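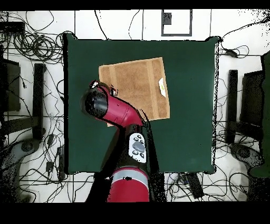 *Folded towel on the green table, October*

We settled! Well, they settled, I just carried the binders, but I'm saying we all night and no one can stop me. The Tondutberg tenants' case is over, a little after four this afternoon, and I still can't sit down properly.

I really thought we were going to trial. Kwan-ho Yeh had me up until midnight tabbing the deposition transcripts (2,280 pages, and I believe I have met every one of them personally), and this morning the other side walked into mediation acting like they had all year. Their first number was insulting. The second one was the first one with a bow on it. Then after lunch Kwan-ho put the Mornitz inspection letter on the table, the one where their own contractor says the boiler should have been replaced two winters ago, and asked very politely who had read it. Long silence. I loved that silence.

After that it moved so fast! Every family gets their back rent credited, plus $800 each for the space heaters and the electric bills, and the boiler has to be in before the first freeze. The mediator made them put the deadline in writing — that was the part I'd been hoping for, more than the money.

Mrs. Ko hugged me in the hallway and called me "counselor." I told her I'm a paralegal and she said it again anyway.

Things for tomorrow: clean copy of the agreement to Vuvex's lawyers by ten, signature pages for the two tenants who couldn't come, cancel the court reporter, get the exhibit boxes out of my trunk. Also find out if the parking garage will knock anything off the ticket I lost.

I keep thinking about the law school application. I looked at the essay again tonight, around 300 words so far, and for once I didn't hate the opening. Going to read it one more time and then bed.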